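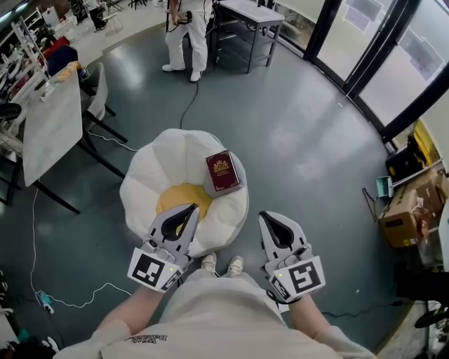

Reading aloud for ten minutes a day is the bit that stuck, one Year 2 parent told Larkitik this week, and the spelling came on after.

Larkitik opens its Drunel phonics packs to all primary schools from 2021-10-23. 16 story cards, 14 word games, one teacher booklet. Free to download till March. Trialled in 23 classrooms, more than 2,617 sheets printed so far.

Cards work with any scheme. No log in needed. Teachers can swap the order or skip bits, upto them. Paper sets from Engelhardt, postage extra. Welsh verison to follow.

Shares 14

Comments (3)

Do the cards come in A5?

Printed ours this morning, game 6 is a hit with my lot

Link to the booklet isnt working for me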